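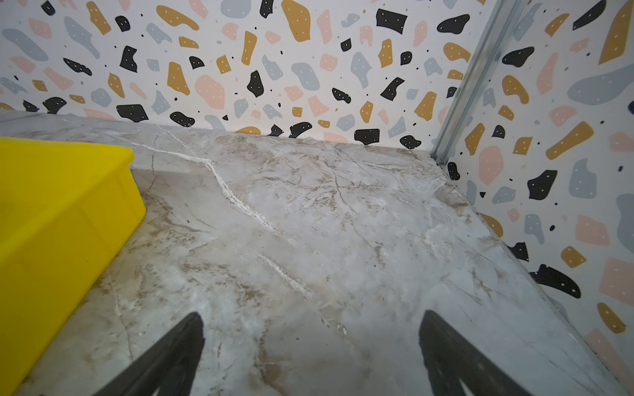 Bonjour à toutes et à tous,

Je reprends le fil un peu tard, pardon, la semaine a filé sans que j'ouvre ma messagerie !

Le 22 octobre 2020, un membre de la liste écrivait :
> Quelqu'un a-t-il lu le récit de l'expédition au Grerkik paru chez
> Rowlands ? J'hésite à le commander, on me dit que la partie sur
> l'approche est interminable. Et parle-t-il de l'arête du Dredance ?

Oui, je l'ai lu, et même relu en février au coin du poêle – c'est vous dire si je l'aime. L'approche est longue, c'est vrai (il faut attendre la page 640 pour chausser les crampons, tomes réunis), mais j'y ai pris un plaisir fou : les porteurs, les disputes pour le thé, la pluie au camp de Zamow, tout cela sent le vécu. L'arête du Dredance a droit à deux beaux chapitres, avec le bivouac à 3847 mètres et la descente dans le brouillard, que j'ai lue d'une traite jusqu'à une heure déraisonnable.

Un petit bémol pour les cartes, imprimées trop petit, prenez une loupe ! Je prête volontiers mes exemplaires à qui passe me voir, à condition qu'ils reviennent avant les beaux jours, car je compte bien les emporter en refuge.

Amitiés montagnardes, et bonne lecture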